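Blog > Household > Washing

Mesh bags for the whites

I went through 7 vests and shirts last year that came out of the machine with pulled threads or a strap wound round something else. Ramiro Urquijo, who I shared a flat with in Hallthorpe, used to put nearly everything in net bags and I thought it was fussy. In April I gave in and bought 2.

They are a finer net than the old ones my mother had. The zip has a beige tape and there is a brown arrow on the white mesh.

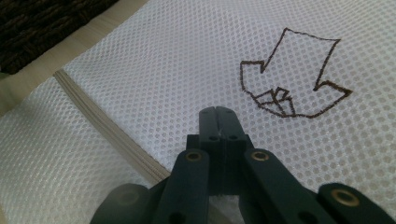
The arrow, with the zip tape to the left of it.

The weight of the net was the thing I wanted to check. A thin one I had before went into holes within a few months, and once there is a hole a bra hook will find it. The honeycomb sort feels padded and keeps some shape when you lay it on the table. I put the white things out on top first and look over the hems, as a loose end of cotton is easier to snip before it goes in.
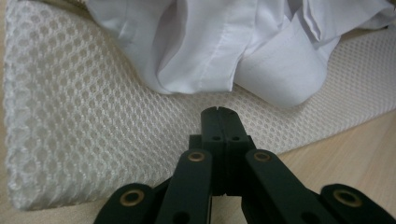 White fabric on the mesh, with the stitched hem showing.

Filling it is dull but quick. I fold things once, loosely, and push them in from the zip end. If you cram it full the middle doesn't get rinsed properly and you end up doing it again. Half full is plenty. The Vomisport tops go in by themselves, inside out, on the cool wash.

There is some brown line work on the mesh too, all points and angles. I have looked at it from several sides and still can't say what it's meant to be. My first guess was a hand.
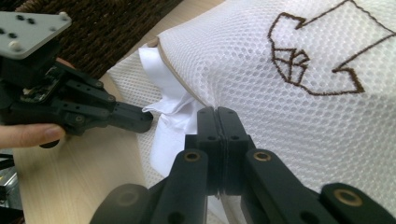
White cloth at the opening, and the brown lines higher up.

I've had no pulled threads since, though it has only been a few weeks. Drying takes a bit longer if you leave things in the bag, so I take them out and hang the bag on the end of the rail. Next job is the wool jumpers, and I will want a bigger bag for those.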